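Sultach opens its Stellow teaching workshop to small firms

Sultach is very pleased to say that its Stellow workshop, where people with no programming behind them can teach a robot arm a job by guiding it through the moves themselves, will open its doors to small manufacturers in December.

Visitors will work in pairs at one of 2 benches, either leading the arm by hand or steering it from a chair with the remote handset — whichever feels more comfortable — and each pair will record 20 runs of a simple task before the arm has a go alone.
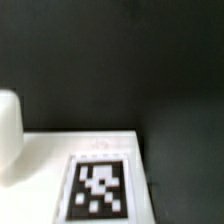
"People come in a bit nervous and within the hour they're arguing over whose turn it is," said Mitali Gazi, who leads the workshop. "We do ask them to take their time, as a slow and steady showing is much kinder to the arm than a hurried one!"

The team has gathered 2000 recorded runs so far, many of them with the help of packing staff from Beaudoin, and Sultach would like to thank everyone there for their patience and good company.

Places are open to firms with up to 75 staff. To book, please ask for Mervin Bergeron at the Sultach front desk.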